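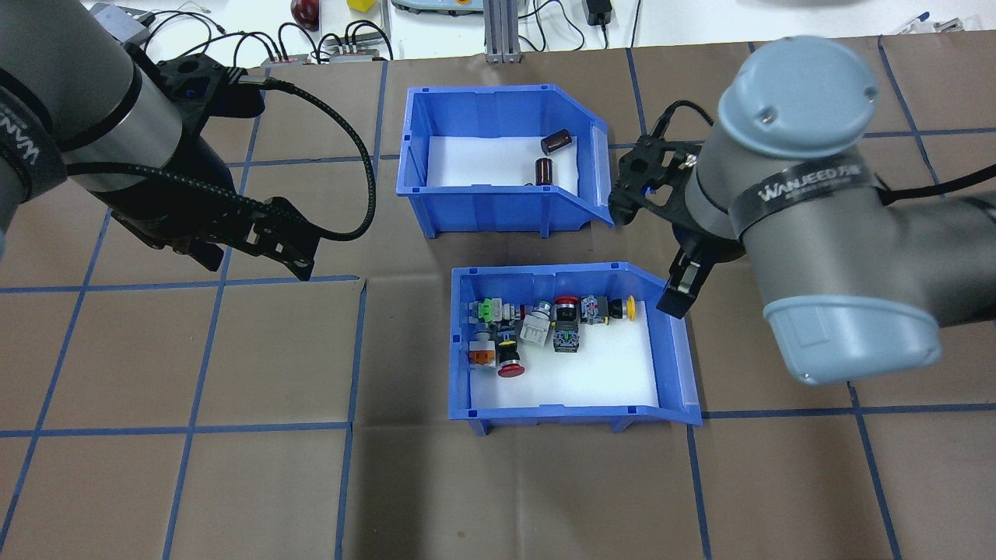 Fig. 4. Two-arm sorting cell with parts bins on the taped mat.

3.2 Working rules for the sorting cells

The rules in this section were written after the first season of recording at Cliltden and were revised in March, when the second site at Heneck began to use the same task set. They apply to every cell in which two arms share one work surface. They do not replace the risk assessment that each site must hold for its own equipment. The version described here is dated 2019-04-24 and is the one under which all results in Section 5 were collected.

Layout. The work surface is covered with a mat and marked with tape in a grid of large squares. Operators record bin positions by square, and a bin may straddle a line as long as the record says so. In the layout of Fig. 4 the two bins stand near the center of the mat, where both arms can be brought to them, with the open lips facing right. We ask that the lips of all bins on a mat face the same way. Mixed orientations were allowed in the early sessions and made the logs hard to compare, as a grasp taken over a back wall needs a different approach from one taken over a lip.

Bin lining. Bins are lined with white foam. The foam gives dark parts a plain background and keeps cylindrical parts from rolling as far as they would on bare plastic. Lining that has been cut or dented by the fingers is replaced before the next session. Foam from different suppliers should not be mixed within one task.

Mixing of parts. Each bin holds one family of parts. In Fig. 4 the upper bin holds capacitors and the lower bin holds push buttons and switches. Parts are placed by hand and are not straightened afterward. A capacitor may stand upright or lie on its side, and a button may rest on top of another. Sites had been tidying the bins between trials, which raised the grasp success rate without anyone intending it. Of the 473 trials in the pilot set, 73 were dropped on these grounds. We now require that the operator place the parts, step back, and leave them alone until the trial ends. Crowding along one wall is accepted. If a part falls outside the bin during placement, the whole bin is emptied and filled again.

Start pose. Before a trial starts, both grippers must be empty and held clear of the mat. A gripper may wait in open space or over the rim of a bin, but it may not touch a bin or a part. The start pose is stored with the trial and checked by the Vorari logging software, which refuses to open a new record if either arm is outside its allowed region. The check uses joint readings only. It cannot tell whether something has been left between the fingers, so the operator still has to look.

Shared space. Only one arm at a time may enter the space above a given bin. The second arm waits on its own side until the first has left. This costs some time on tasks with two bins close together, and Kong argued during the review that a distance limit between the two wrists would be enough. We kept the stricter rule for this version -- the wrist distance says little about where a cable loop is -- and plan to test the other form at Seol.

Cables. Gripper cables need enough slack to let the wrist turn, and that slack forms a loop that can catch on a bin wall or on the other arm. At the start of each session the operator moves both arms slowly through the full task path and watches the loops. Any cable that brushes a bin is tied again. Braided sleeves are allowed. Tape on a moving joint is not.

Equipment off the mat. Power adapters, terminal strips, hand tools and personal items stay beyond the edge of the mat. The bench behind the mat is often in use for wiring work and we do not require it to be clear, but nothing on it may extend over the mat at the height of the arms. Fixed posts are entered in the collision model even when their base stands at the very edge. Loose items are not modeled, and so the planner is barred from the area above the bench.

Inspection. Fingers, wrist fasteners and cable ties are checked every 2,000 grasps, or at the start of each week if that comes sooner. The check is signed by the operator on duty and by one other person. Gun-woo Kong keeps the combined inspection sheets for all sites, and a cell with a missing sheet is left out of the data set until the check has been repeated.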